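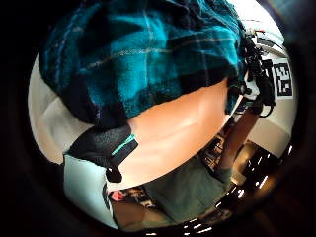

The hospital in Arer would pay for the van, the caller said, but only through October, and only if Nenell could show that people came.

The clinic director wrote that down on the back of a supply order. She had been in the job for nine years and had heard the word "only" from the hospital many times. She asked what number they had in mind.

The caller said 113 visits. It was what the model showed.

She thanked him and hung up. Then she went out to the parking lot, where the nurse was loading boxes of test strips into the van, and told her.

"That's more people than live on the ridge road," the nurse said.

"They can come twice."

The program was called Satti. A consulting firm in the city had picked the name, and it was painted on both sides of the van in green letters. Most people in Nenell called it the blood pressure truck. It stopped at the feed store in the morning and at the grange hall after lunch, and it was back at the clinic by five.

The first week they had two visits. One was a man who wanted to know if they sold stamps. The nurse took his blood pressure anyway, and it was high enough that she made him sit down and take it again. She wrote both readings on a card and told him to see a doctor.

"Where?" he said.

The closest doctor taking new patients was in Astilis, over an hour away. He didn't drive on the highway anymore. The nurse called the director from the front seat, and the director called Astilis and stayed on hold through her lunch. They had an opening at 8:15 the next morning.

"Can the van go?" the nurse asked.

"The van isn't supposed to leave the county."

"I know. Can it go?"

The director looked at the grant agreement. It ran to many pages, and the part about the county line was on the second one. She put it back in the drawer.

They left before daylight. The man brought a thermos and slept most of the way. When they got home, the director opened the visit log, entered the trip on line three, and under "location" she typed Astilis.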